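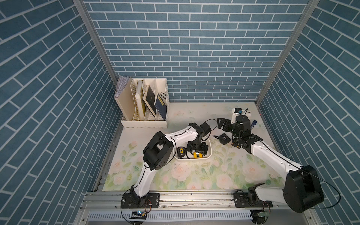 Jistullow two-arm bench cell

Sold as "ready in 40 minutes." Allow an afternoon. Both arms bolt to one aluminum rail, and the mount screws should be checked again after the first day, whatever the Jarnatano leaflet claims about never touching them.

Cable care: leave slack at the elbow. The maker suggests a full inspection every 400 hours — we would look sooner.

Floor mat: wipes clean, supposedly. Ours has scuffs.

Spare gripper fingers: part 881, pack of 3. Fit questions to Jurgita Grigaitė, parts desk.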